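**Ullness opens shared work office in April**

Ullness will open a shared work office in April for small firms that need a desk but don't want a full lease. The office takes over the former Tremach rooms and has 2,812 square feet of floor space.

Members can rent a desk by the month. The shortest term is four weeks. Monitors and keyboards come with the computer desks, and the wooden cabinets along the wall are for supplies and files.

"Most of the people who called us wanted a screen, a chair and a drawer," said Asabe Ogbonna, office manager at Ullness. "We kept the old cabinets and spent the money on desks."

Some 15 firms have asked for space so far. Narnasow, a bookkeeping firm, has signed for six desks.
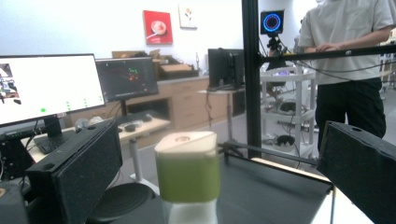 **Can members leave their own equipment on a desk overnight?**

Members who rent by the month may leave equipment set up on their own desk. Shared tables have to be cleared by 6 p.m.

Requests for desks go to Garba Onuoha at the Ullness front office.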